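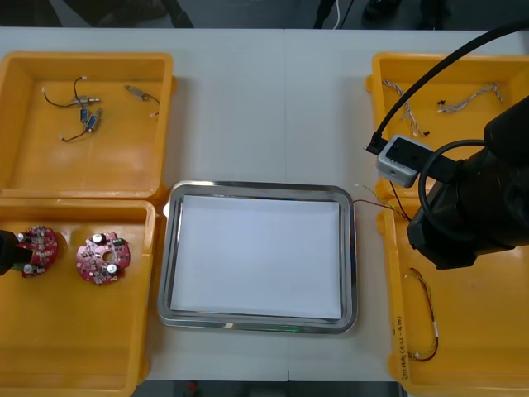 10/27/20, pick planner, Montes cell. Spent the morning on target selection for the sort. Derek's build still ranked picks by depth alone. I switched the fixed view to color plus outline, so the two round red boards in the one bin are scored separately from the harnesses, and the blank paper in the tray is masked as a place region.

Grasp point is now the green terminal block. Finger width limit set to 2,150 counts, closing limit 2,915.
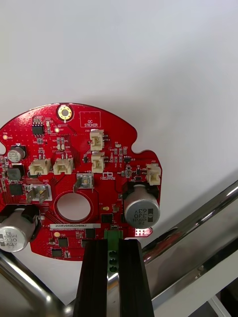 Wrist view

Segmentation at pre-grasp needs work. Glare on the yellow plastic gets labeled as an object if the threshold goes below 166. Left it at 166. 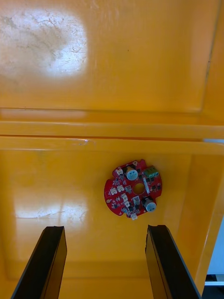 Wrist camera, fingers open, board on bin floor.

Baltazar wants the tray rim in the collision model. Polished metal gives us bad depth, so I'm adding it by hand as a box
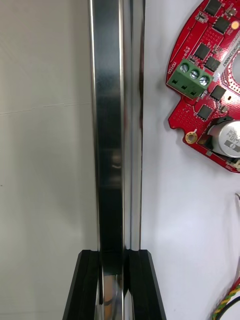
with up to 4 mm of padding. Consuelo has the config branch. Still to do: replay the logs with the new mask and compare against the May set.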